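Gathering Examples at Hostum: A Gallery

Posted 2018-07-06

The system we are training learns by copying. Somebody steers the arm through a chore, the computer keeps a record, and after enough records it is supposed to manage the chore alone. Our target is 2,000 examples of tidying up after a meal nobody ate. We have more than 400. Morale is fine, thank you.

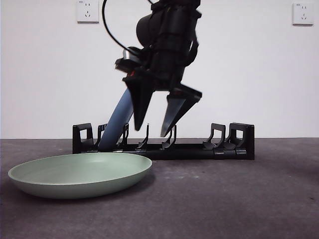

Corey Hinds
Demonstration lead, Feklow project

The black rack, with the blue rod leaning in or against it and the gripper open overhead. Seven prongs give the learner plenty of places to be wrong, and it has shown an interest in all of them.

The green plate sits up front, empty, overlapping the rack from where we watch. Saskia Bright likes it there. I have asked her to explain this and received a paper to read.

The fingers blur a little when the arm moves. We keep those moments in the set. A learner raised on perfect stillness gets a nasty shock from its first day at work.

A note on pace, for those who have written in. One operator does 10 examples and then hands over the controls. Wiremu Pearce once asked to keep going past that, and his later examples taught the system a sort of weary shrug at the end of every reach. It took us 2 days to find them all and throw them out.

Tegan McAlister labels each example as good, usable or "Corey." I am told the last category is small. The next batch moves to the Loven bench in November, with a different rack and, if the budget holds, a chair.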